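Six Months of Looking After Other People's Pets

November 19, 2024

So back in February I signed up with Indside, one of those pet sitting sites where you put up a little profile and people nearby book you to feed the cat while they're in Tenerife. I stuck it out for six months, had a break over the end of summer, and I've just said yes to doing it again over Christmas. A couple of you asked how it went, so I've finally sat down with a cup of tea to write it all out.

First of all, signing up took far longer than I thought it would. The form itself is quick (name, postcode, do you drive, are you scared of big dogs) but then they want two references, and neither can be family. I asked my old manager and the lady two doors down whose rabbits I did for years. My old manager replied in an hour. The rabbit lady doesn't do email, so I ended up sitting at her kitchen table typing it in while she dictated, and she kept going back to add bits about the rabbits.

Then you write your profile. I wrote mine four times! The first one sounded like a job application for a bank. In the end I just said what I'd want to read if I was leaving my own cat with someone: that I work from home three days a week, that I've given tablets to a very cross tabby for most of her life, that I don't smoke, and that I'll send a message every visit. I've since had several people tell me it was the tablets that got me the booking, so if you can do tablets, or eye drops, or insulin, put it right at the top.

My first job was two guinea pigs on Westska Road for a long weekend. Lovely easy start. The owners left a page and a half of notes, the cucumber was already sliced, and the only hiccup was the front door, which has one of those locks where you have to lift the handle before you turn the key. I stood on that step for ten minutes feeling like a burglar. Ever since then I ask to lock and unlock the door myself at the meet and greet, with the owner standing there. It feels silly and I don't care.

Do the meet and greet, by the way, even for a single visit. I skipped it once for a cat who was "no bother at all" and spent the whole first evening lying on the landing with a torch, trying to work out whether she was under the bed or had got out past me. She was in the airing cupboard. A five minute chat and they'd have told me about the airing cupboard.

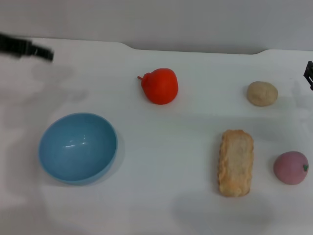
Money, then, which is what most of you really want to know. Over the six months I earned £1000 after the site had taken its cut, and of that £382 came from one booking, a fortnight with an elderly spaniel where I slept over. The rest was nearly all drop-in visits for cats. It's not a wage by any stretch, but it paid for the car insurance and a new set of tyres, and I was very glad of it.

What I hadn't properly thought through was the petrol. My first few bookings were all over the place and one of them was a good half an hour each way, twice a day, for a visit that lasted thirty minutes. I'd worked out my price sitting on the sofa without once thinking about the drive. Now I only take drop-ins I can walk or cycle to, and I've put my rate up a bit for bank holidays. Not one regular has complained about it. Do keep a note of everything you earn as well, and look up the rules on declaring it early on so you're not hunting through old messages in January like I will be.

I also had a short go with Greminer, the other app everyone talks about. Their thing is that you don't choose your bookings, they ping you a job and you've got a few minutes to grab it. Some people love that! I found I was checking my phone in the queue at the chemist, in the bath, halfway through films. I did three jobs, all perfectly nice, and then deleted it. If you've got whole days free and you like being busy it might suit you better than it did me.

The spaniel deserves his own paragraph. He was fourteen, deaf as a post, and he had a routine you could set a clock by. Up at six, round the block, breakfast, asleep until eleven, then he'd come and lean on my leg until I stopped typing. The notes said he wouldn't settle without the radio on, which I thought was a bit odd for a deaf dog, but I put it on every night as asked and he went straight off. I missed him terribly when I got home. His family have booked me for Christmas, so I'm already planning what to cook in somebody else's oven.

Things I take with me now: slippers, my own tea bags, a phone charger with a long lead, a roll of bin bags, an old towel for muddy feet and a notebook. I know everything's in the app but I like having the vet's number on paper. I bought a proper key safe from Walczak too, the little hardware shop by the station, and it's screwed to the wall inside my hall cupboard. Each set of keys gets a tag with the pet's name on it and no address. If I lost one, I'd hate for it to come with directions.

A few people asked about the awkward side of it. I've had one cancellation the night before, one owner who had cameras in every room and hadn't mentioned them (please mention them!), and one very fat cat who had convinced his whole street he was starving, so I was getting told off over the fence by a neighbour for not feeding him. He'd had his breakfast. He'd had hers as well, by the sound of it. I've also learnt to say no, which doesn't come naturally to me. I turned down a pair of huskies in July because I know my own arms, and the owner was really nice about it and found someone else the same day.

If you're wondering whether to try it, I'd start with cats or small furries in your own bit of town, keep the first couple of bookings short and see how you feel about being in other people's houses. Some folk find that part strange. I quite like it, I'm nosy about wallpaper.

I'm going to do a separate post on what I put in my update messages, as I've got a sort of template going and it saves me loads of time. Before that I've got to ring the spaniel's people about whether he's allowed turkey.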